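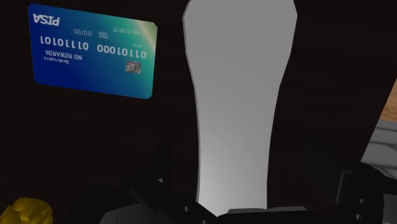 Search this site
Enter keywords
Go

Winter tires, one month in

2021-01-28

I said in the December newsletter that I was finally going to stop being stubborn and put real winter tires on my car, and a bunch of you wrote back asking how it went. So this month's car corner is all about that. Grab a coffee, it's a long one!

A little background for the newer readers. I drive the hill road between Dakbridge and Vukwood most mornings, and for years I got by on all-seasons and a lot of swearing. My last set had 3,000 miles of life left in them by my own very generous guess (the guy at the shop laughed at me). Then came that icy week before the holidays, when I slid straight through the stop sign at the bottom of the hill at walking speed, with both feet on the brake and my coffee in my lap. No harm done, except to the pants. I called the shop that afternoon.

First surprise: the feel. Winter tires are softer, and on dry pavement my car now drives like it's wearing slippers. The steering is a bit vague and there's a hum at highway speed that I had to turn the radio up to cover. I hated it for two days and then forgot all about it. On snow, though, wow. The rubber stays flexible in the cold, where an all-season starts to stiffen up, and you notice it most when you're stopping. I pulled up at that same stop sign last week, on packed snow, and the car just stopped. I may have cheered.

Second surprise: air pressure. Tires lose pressure as the temperature drops, and I'd always let the dashboard light do my checking for me. Bad habit. That light doesn't come on until you're well under where you should be. Now I keep a little gauge in the door pocket and check on Sunday mornings before the car has moved anywhere. Use the number on the sticker inside the driver's door, please, and leave the number on the sidewall alone. That one is the tire's maximum, and it's probably higher than what your car wants.

Now, a lot of you asked whether you can put just two on, up front, if you have front-wheel drive. I asked the same thing at the counter because I'm cheap. The answer was a firm no. With grippy tires in front and slippery ones in back, the rear end can swing around on you when you brake or turn. Four or don't bother.

Should you get a second set of wheels too? I did, plain steel ones, ugly as anything, and I'm glad. The swap is quicker, and the nice wheels get to skip the salt. If you're tight on money you can have the tires mounted on the wheels you've got, just budget for paying the shop twice a year. And whichever way you go, write "LF," "RF" and so on in chalk on the set that comes off. I skipped that step and now I have four mystery tires in the garage, which my neighbor finds very funny.

Storage is easy enough. Wash them, let them dry, bag them up and keep them somewhere cool and out of the sun. Keep them away from the furnace and anything with an electric motor that runs a lot.

One more thing, and then I'll let you go. Get the lug nuts re-torqued after you've driven a bit on the new wheels. My shop wanted me back within the first 50 to 100 miles and I very nearly blew it off. Glad I didn't, because one on the left rear had loosened up. It was a free stop and I was out of there in nine minutes.

I've put 1,844 miles on this set so far, including a trip over to Retamal in sleet so heavy I could barely see the hood, and the tread still looks new. They'll come off when the mornings stay above 45 degrees or so, since warm pavement chews up soft rubber fast. Knowing our weather, that could be a while!

Next month I want to get into wiper blades, and why mine leave that one streak exactly at eye level. If you've got a favorite brand or a good horror story, hit reply and tell me. And to the reader in Fetden who wanted to know if kitty litter really helps when you're stuck: a little, if it's the non-clumping kind. The clumping stuff turns to mush. I keep a bag of sand in the trunk myself.

Contact us | Copyright 2021, all rights reserved | Back to top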